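Home | Worktops | Sinks and Taps | Floors | Tool Care | Contact

Sealing and Looking After a Granite Worktop

Granite is a hard stone with fine pores. Oil, wine and coffee will enter those pores if left standing on an unsealed surface. A penetrating sealer slows this down and has to be renewed from time to time.

Testing the surface

Put a teaspoon of clean water on the worktop near the sink and another near the hob. Leave both for 17 minutes, then wipe off and look at the stone from a low angle. A dark patch means that water has gone in and the area needs sealing. Repeat the test in a part that gets little use. Dense black stones often pass for many years with no treatment, while pale, coarse-grained ones may need sealer every September.

Cleaning before sealing

Wash with warm water and a few drops of neutral washing-up liquid. Rinse twice. Do not use vinegar, lemon juice, limescale remover or cream cleaner, which dull the polish and attack the filler in the joints. Dried food can be lifted with a plastic scraper held nearly flat. Let the stone dry overnight with the window open.
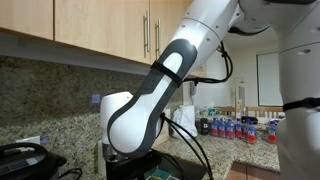

Work in sections no wider than your reach. Pour a little sealer on to a lint-free cloth and spread it in overlapping circles, keeping the surface evenly wet for the time given on the tin. Buff off the surplus with a second cloth before it turns tacky. If a haze has formed, dampen a cloth with fresh sealer, rub the haze until it softens and buff again at once. Do the front edge and the rim of the sink cut-out last.

Keep the surface dry for 6 hours and free of oil until the following day. Lay used cloths out flat outdoors to dry before binning them if the sealer is solvent-based.

Oil stains

Mix bicarbonate of soda with water to a thick paste. Spread it over the stain, cover with cling film and tape down the edges. Leave for a full day, remove the film and let the paste dry out before scraping it off. Old stains can take three or four rounds. Reseal the spot afterwards.

Joints

Check the silicone along the upstand twice a year. Where it has lifted, cut out the whole run and replace it with a neutral-cure type sold for natural stone. Acetic-cure silicone (the kind that smells of vinegar) can mark the edge.

Contact Firby Household Notes | Copyright Firby | Back to top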